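Syafiqah Chin runs data collection for Olatia, a kitchen project at Clinia. Her team has recorded 382 demonstrations since June, 142 of them with dried beans.

"Beans are hard to model," she says. "So we show them to the system instead – over and over, by hand."

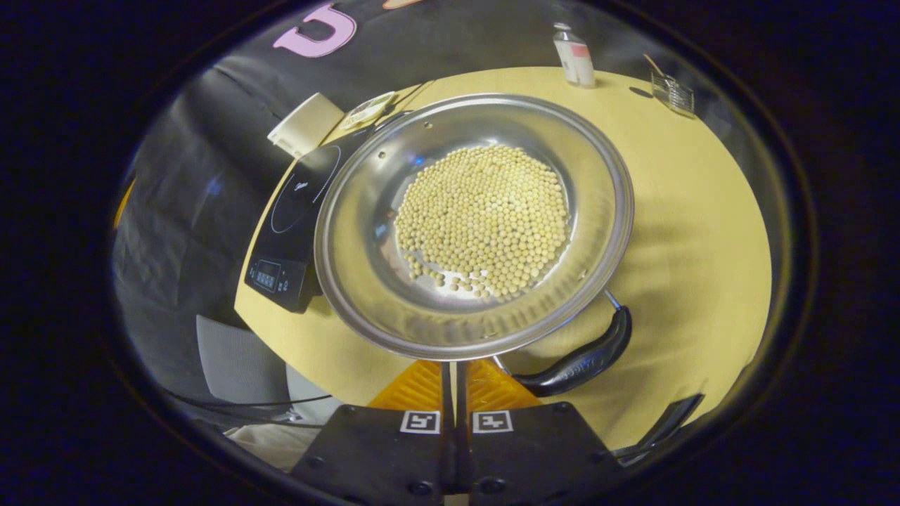

Dried soybeans in a steel pan, with the hand-held gripper in front.

Each operator does 50 takes, then hands over the gripper. Chin keeps the clumsy ones. "If every take is perfect, it never learns to recover," she says. She wants to try rice next.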